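Table covers for the December supper

The new botanical covers for the Meredlow hall tables have come in from Cluvis. The pattern is gray line drawings of leafy branches and ferns on white, with a little pale orange here and there. We ordered the 200 cm length, which hangs well on the long tables. 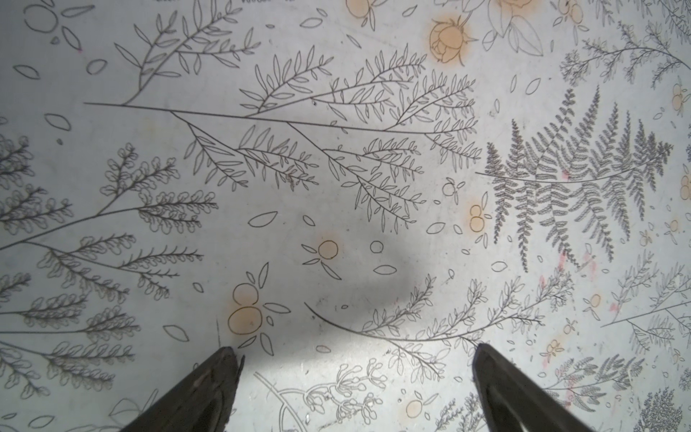 Fern, leaves and a rose on the new print.

The blue twill stays in use. It goes over the botanical print on the serving tables, folded lengthwise - please don't pin it, as pins leave marks in the white. Spare pieces are in the Jandden box on the second shelf. Anyone who took twill home to hem should bring it back by 24th November.

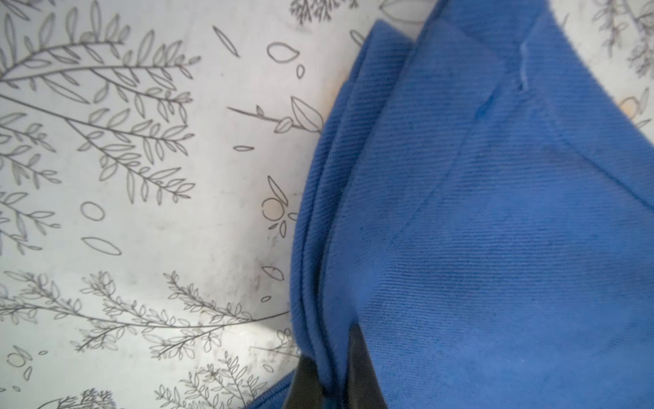
HALL NOTES

Paper napkins: 600 in the closet, so no more are needed before the supper. White covers from last year go to the Amaral room and will be used for the craft sale. Iron on low, wrong side up.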